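Komance launches flat-shipped carton in light blue for small sellers

Feseo, January release

Komance, a maker of small folding cartons, has added a light blue carton to its Timton range. The carton ships flat and folds up without tape or glue. Orders opened on 2022-01-24, and the first packs leave the Feseo warehouse the same week.

The new carton is made for small goods such as soap, candles, tea, jewelry and phone parts. It comes as a single die-cut sheet with the crease lines already pressed in. The side flaps fold up, the tabs tuck in, and the lid closes over the top.

Timton cartons have been sold in white and brown until now. Light blue was the color customers asked for most often in the company's last order survey, which went out in May to 3,655 account holders. Pink came second and is still being looked at.

"People who sell from home or from a small shop don't have room for a stack of made-up boxes," said Amirul Lubis, product manager at Komance. "They want to keep a pile of flat sheets on a shelf and fold what they need that day. We've sold the white one that way for a long time. The blue one uses the same cutting pattern, so anyone who has folded the white one already knows how to do it."

The cutting pattern has one change, which will also be carried over to the white and brown cartons as old stock runs out. The tabs at the short ends have been made a little longer. Some customers had written in to say that the old tabs slipped out when a carton was packed full and stood on its end. The longer tab goes deeper into the slot. The outside size of the finished carton stays the same, so labels, sleeves and shipping boxes bought for earlier Timton cartons will still fit.

The sheets are packed in bundles of 50. A full case holds 3,000. Single bundles can be ordered through the Komance web shop, and cases go through the trade desk. There is no minimum order on bundles. Customers who already have a standing order for white or brown can switch part of it to blue by calling the trade desk before their next shipping date. Nothing needs to be done to leave an order as it is.

Komance is also printing a one-page folding guide that will go into every bundle. It replaces the small diagram that used to be printed on the bundle wrapper, which many people threw away before they had read it. The guide is in large type and can be pinned up over a packing table. The steps are:

Lay the sheet flat with the creases facing up.
Bend every crease once before you start.
Raise the two long sides and fold in the corner flaps.
Bring up the short ends and push the tabs into their slots.
Fill the carton, then close the lid.

Bending the creases first is the step most new users skip – it makes the last two folds much easier, and it keeps the corners square.

Sheets should be stored lying flat in a dry room. Sheets kept standing on edge for a long time can bow, and a bowed sheet is harder to close neatly. Bundles can be stacked, and the wrapper should stay on until the bundle is needed.

The company's Na gift sleeve, a paper band that slides over a closed carton, will be offered in two new patterns to go with the blue. Both are due in May. The plain Na sleeve is in stock now and fits all three colors.

Sample packs with 35 sheets in mixed colors are open to schools, craft groups and new trade customers. Requests can be sent by mail or through the web shop and are filled in the order they come in. Each pack includes the folding guide and a plain sleeve.

"The sample pack is the best way to find out if the size is right," Lubis said. "Fold a few, put your product in, shake it. If it moves around too much, you want a different box or some tissue."

The Timton carton in light blue:
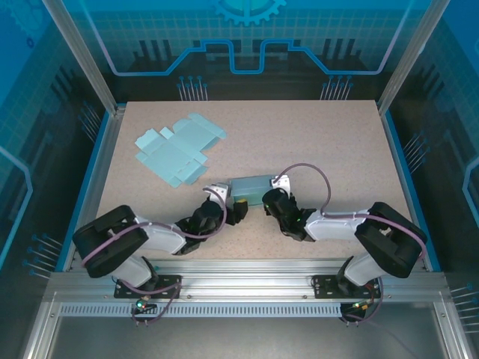
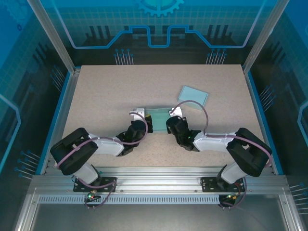
Can the carton be unfolded and stored flat again after it has been used?

It can be, as long as the tabs are pulled out gently and the creases have not torn. Take off any labels first, open the lid, slide the tabs out of their slots and press the sheet flat. Komance suggests using a refolded carton for light goods only, as the creases get softer each time they are bent.

Press and trade contact: Amirul Lubis, Komance, Feseo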